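3.2 Sample preparation and staining

Leaf pieces were taken from the third true leaf of each plant between nine and ten in the morning. Each piece was cut under fixative with a new razor blade and moved at once to a glass vial. We used glutaraldehyde in phosphate buffer for the first fixation and left the vials overnight in the refrigerator. After three changes of buffer the pieces were treated with osmium tetroxide, rinsed, and taken through a graded ethanol series into resin.

The Dralholm plants needed a longer time in resin than the Yeoman plants. Their leaves are thicker and have a heavy wax layer, and in early blocks the resin had not reached the inner cells. Sections from those blocks tore under the knife and were thrown out. Doubling the time in the last two resin steps solved the problem, and all blocks reported here were made with the longer schedule – including those from Yeoman, so that the two lines could be compared.

Thin sections were picked up on copper grids and stained with uranyl acetate and then lead citrate. Grids with visible dirt or folds over the palisade layer were not used. In total 457 grids were stained and 379 were kept for imaging.

3.3 Counting of chloroplasts

Chloroplasts were counted by two readers (Katsaros and Duangkaew) who did not know which line a grid came from. A chloroplast was counted if its outer membrane could be followed for more than half of its length. Starch grains were scored as present or absent. Where the readers disagreed, a third reader (Helmy) made the decision. This happened for 55 grids, mostly ones with pale staining.

The final set held 879 palisade cells. Cells cut close to the wall, where little of the cytoplasm shows, were left out of the counts but kept for the wall measurements in Section 4. 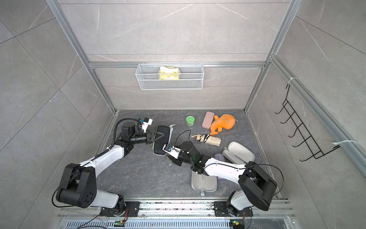
Figure 4. Two-arm setup on a rail, with the left gripper holding a flat oval pad by its edge.

3.4 Limits of the method

A thin section gives a flat slice through a round body, and a large chloroplast is more likely to be cut than a small one. We did not correct for this. The values in Table 2 should be read as counts per cell profile and cannot be turned into counts per whole cell without serial sections.

All plants were grown in one chamber, and a second planting in September was lost to mildew before any leaves could be taken. The results therefore rest on a single planting.

Comments (3)

Evie Pilkington
Was the buffer the same strength for both lines? I can't find it in the text or the supplement.

Polyxeni Katsaros
Yes, 0.1 M throughout. We will add it to the supplement.

Freya Ackroyd
We had the same trouble with resin in waxy leaves and ended up putting the vials on a slow rotator. Might be worth a try before you extend the schedule again.

Last updated: Wednesday, July 4, 2018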